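# Fall walk-through, Waltside rental - my checklist with comments

I do this one every October before the heat goes on, and I've been typing my notes in as I go so next year's me knows what this year's me was thinking. Boxes with an x are fine. Empty boxes still need something.

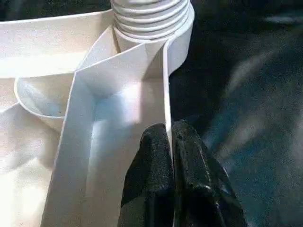 I started at the top of the house and worked down, same as always. My knees like it better that way and I only have to carry the ladder up once!

## Upstairs

- [x] **Smoke alarm, hallway.** Loud. Very loud. The dog next door had opinions. Swapped the battery even though it still tested okay.
- [x] **Smoke alarm, back bedroom.** Good. The date on the back says it has a few years left in it.
- [ ] **Smoke alarm, front bedroom.** Chirps when you press it, but weakly, and a new battery didn't help. Replace the whole thing.
- [x] **Windows open and latch.** All of them, including the one that got painted shut two summers ago (I ran a putty knife around it in the spring and it's been fine).
- [ ] **Attic hatch.** The foam strip is peeling on one side. I pushed it back with my thumb and it fell down again while I was looking at it.

## Kitchen

- [x] **Extinguisher.** Needle in the green, pin in place, tag signed. It had wandered behind the trash can, so I hung it back on its hook.
- [x] **Outlets by the sink.** Both trip and reset the way they should.
- [ ] **Range hood filter.** Greasy. I soaked it in the Clistik degreaser and it came out better, but I'd still rather buy a new one. They're $13 at the hardware store, no reason to be cheap about it.
- [x] **Under the sink.** Dry. I left a paper towel under the trap for an hour while I did the other rooms and it stayed dry too.

## Bathroom

- [x] **Fan.** Holds up a square of toilet paper, which is my whole test.
- [ ] **Grab bar.** Tight at the top, a little wiggle at the bottom. Needs a longer screw into the stud. This one goes to the front of the line - a grab bar that wiggles is worse than having none at all.
- [x] **Hot water.** The tap by the tub read 118 on the kitchen thermometer. Leaving the dial where it is.

## Stairs and basement

- [x] **Handrail.** I leaned on it with everything I've got and it didn't budge.
- [ ] **Third step from the bottom.** The tread strip is lifting at the corner. Glue it or pull it, but do something, I caught my slipper on it twice in one afternoon.
- [x] **Carbon monoxide alarm.** Tested, good.
- [x] **Furnace.** The Miltari people came in September and left their sticker, work order 556. The filter was changed then. I wrote the month on the cardboard edge with a marker.
- [ ] **Dryer duct.** Pulled the dryer out and got a really embarrassing amount of lint off the back. The duct itself has a crushed spot where it bends. I can use up to 11 feet of new duct and still be inside what the manual allows, so I'll measure before I buy.
- [x] **Electrical panel.** Door opens all the way, nothing stacked in front of it, labels still readable (mostly - "misc" is still "misc").

## Outside

- [x] **Porch light.** On at dusk, off by 7 in the morning.
- [ ] **Downspout by the driveway.** The bottom elbow has come loose again and the water is going straight at the foundation. Two screws and five minutes.
- [x] **House numbers.** The 665 shows up fine from the street now that the bush is trimmed.
- [x] **Walkway.** One paver rocks a bit, not enough to trip on. Look again after the first hard freeze.

## Shopping list

- one smoke alarm
- foam strip
- hood filter
- long screws for the grab bar
- stair strip or glue
- dryer duct and two clamps
- short screws for the downspout

I'm doing the grab bar and the stair strip tomorrow morning, then picking up lunch at Đồng on the way home. The rest can wait for the next dry weekend.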